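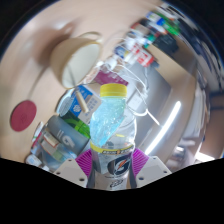 Do I need to know how to program before I take this course?
A little helps, but the first half of the term is done almost entirely with your hands. You will pick things up, put things down, and write about how it went. The code comes after the break, and by then you will have a much better sense of what you want it to do.

Handout 4: Learning to grasp by showing
Introduction to Robot Manipulation, Damholm evening program
Prepared by Lurdes Fonseca, with the lab pages by Tiago Antunes

Welcome back, everyone, and thank you for the lively discussion last time (it ran so far over that I never got to the second half of my slides, so much of what follows is really last session's material with a fresh coat of paint). Please read through to the end before you come to the lab. It is a long handout, I know, but the lab goes so much more smoothly when people have seen the words once already.

1. What we mean by a demonstration

A demonstration is one complete try at a task, carried out by a person, from the moment the gripper starts to move until the task is done or given up. When you hold the gripper yourself, your arm does the job that the robot's arm will do later. The computer keeps two things from each try: what the camera saw, and how the gripper moved and opened or closed along the way. We call the pair together an episode.

The lovely thing about a hand-held gripper is that you feel the task. You feel a bottle start to slip before you see it, and your wrist turns to help without being asked. The less lovely thing is that the robot feels none of this. It only gets what was recorded, so if you made a decision based on something the camera could not see, the robot has no way to learn it from you. Keep that in mind, it comes back in every one of the next three handouts.

2. Grasping an upright bottle

We start with a capped drink bottle, standing up. It looks like the easiest object in the box and it teaches a surprising amount.

Where to hold it. Take it around the body, with one finger on each side and both at the same height. Holding near the cap makes it swing when you lift. Holding very low makes it want to tip over the top of the fingers.

How to close. Close slowly until both fingers touch, pause for a breath, then squeeze. If one finger touches first, the bottle will slide or turn toward the other one. This is fine in small amounts! Soft fingers forgive a good deal. But if you see the bottle walk across the table, open up and line yourself up again.

Clear plastic. A camera has trouble with things it can see through. The edge of a clear bottle takes on the colors of whatever stands behind it, and shiny spots move as you move. The cap and the label are the steady parts, so try to keep at least one of them in view during the approach.

3. Why we work on messy tables

Idalina Rocha asked a very good question about this, and I gave her a rushed answer, so let me do better. If every episode is recorded on a bare table, the program may learn that the bottle is simply the only thing there is. Put a cup next to it and all is lost. With packets, cables and boxes lying about, and lying differently each time, the one thing that stays the same from episode to episode is the object you are reaching for, and that is what we would like it to notice.

So please rearrange things between tries. Move the bottle too, and start from different heights and sides. Leave a path wide enough for the fingers to get in without knocking anything over.

4. How many is enough?

For the class exercise each pair records 70 good episodes. Put together with the sets from the Rerkcombe and Eren groups, we should end up with around 2000, and I find that quite exciting. Wayne Wragg will merge them and share the result in March.

An episode is good if the grasp is completed without dropping the object, the start and end are clean, and your free hand stays out of view. Keep the failed ones too, in their own folder, with a short note. Nhung Tiêu's notes from last term are in the course binder and are well worth a look if you are unsure how much to write.

5. Before the lab

Read sections 1 and 2 again. Trim long sleeves or roll them up. Bring one household object of your own, nothing made of glass and nothing you would be sad to see on the floor.

6. To hand in

One page, in your own words, on a moment when your hand did something you had not planned. Say what you noticed and whether the camera could have noticed it too. Drawings are very welcome. Send it to me by 30th December, and if the holidays get in the way, just write and we will work something out.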